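Cup Corner: sorting out the drinks station in our common room
Project report by Muireann Mac Giolla
Design for Everyday Spaces, second year

Why cups?

When our tutor said we could pick any small storage problem we liked, half the group went straight for wardrobes. I went for paper cups. Our common room at Rallow House gets through a silly number of them, and before I started they lived in a ripped cardboard sleeve next to the kettle, with the lids in a separate bag that was always on the floor. I drink a lot of tea, so this annoyed me more than most people!

The brief I wrote for myself was short. Find a way to keep cups and lids on one small table, so that a person with one hand free can get what they want and put the rest back. It had to cost under £14 and take no drilling, as the walls belong to the university and so, apparently, do the screws.

What I tried first

My first go was a tall cup tube, the sort you see in waiting rooms. I borrowed one from the Lumance café downstairs for a week. It was fine for bare cups, hopeless for anything with a lid on, and it fell over on Saturday night when somebody put a coat on it. After that I tried a shoebox with card dividers (I was quite proud of the dividers) but you had to stand right over it to see what was inside, and the card went soggy from the kettle steam by about day 2.

So I gave up on making something and went looking for a shelf. I wanted open sides, two levels and a flat top. I ended up with a little wire one, white, two tiers, and it came in just under budget with the bus fare left out. I'm leaving the bus fare out.

Trying the layout

I did the layout tests on a plain wooden table before moving anything into the common room, with the shelf towards the back so there was space in front for a cup you're using. The main question was what goes inside the lower part and what stays out on the table. 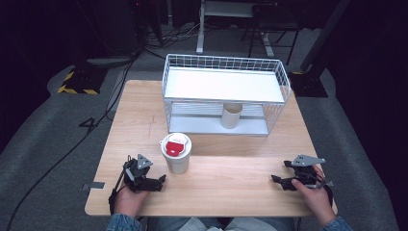
Fig. 1. Unlidded cup on the lower shelf, lidded cup out in front.

I liked this arrangement straight away, mostly for how much table it leaves you. A cup without a lid is easy to spot through the gap between the shelves, and the different cup colours help too — beige for plain, white for the one with the lid. I hadn't planned the colours at all, they were just what I had in my bag, but I kept the idea for the final version.

The part I went back and forth on was the top shelf. It's flat, so it's tempting to line cups up along it, and I did for a bit. Then I decided lids and napkins should go up there, and the lower shelf should be cups only.

Asking people

I left a sheet of paper by the kettle for a week in May and got 29 comments, which is loads for our building. Most were nice. A few people said the lower shelf was awkward when you reach in from above, and they're right, you do need to go in from the front. My flatmate wrote "where are the spoons" and underlined it, so there is now a jam jar for spoons. One person drew a duck.

I also asked the people at Niltis, the student shop, whether they'd want one for their counter. They said maybe, if it was smaller.

What I'd change

The shelf slides a bit on a smooth table if you bump it, so I'd put rubber feet on from the start. I'd test with fuller cups too, as all my early tests were done without proper drinks and a hot full cup makes you move much more carefully. And I'd write things down as I went along! Quite a lot of my notes are on the back of a Cisternas leaflet and I can't read all of them.

The shelf is still in the common room and the bag of lids has gone from the floor. The spoon jar is usually empty.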